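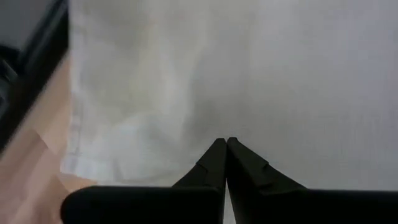
## 1/4
Yammine Television confirms that the reality series Kaltholm will return for a third series in August. Twelve episodes have been ordered, two more than last year.

## 2/4
Raed Boutros will rejoin the cast. He left the house midway through series two and has agreed to take part from the first episode — filming dates are being settled with his agent.

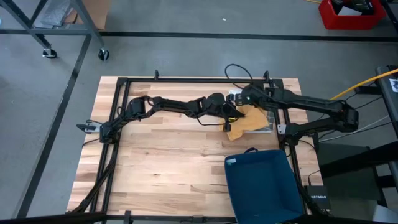
## 3/4
Applications to join the new cast have closed. We received 2,524, and 200 people will be invited to meet the casting team. Letters will be sent by post and email. Please do not contact Flenar, our casting partner, by telephone.

## 4/4
Tickets for the live final go on general release at 10 am through Rulta. There are 2,000 seats, of which 500 are held for local residents — proof of address will be required at the door.
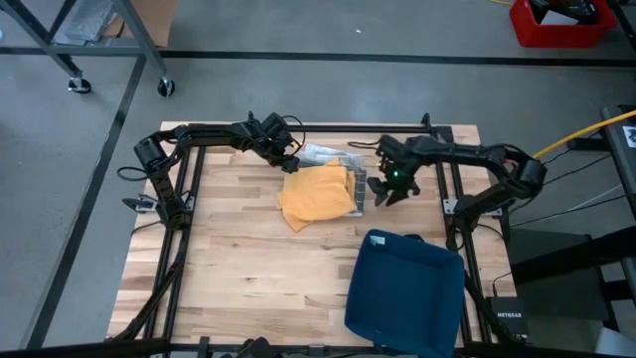

*Two arms over the wooden table.*

Replies to this thread are not monitored.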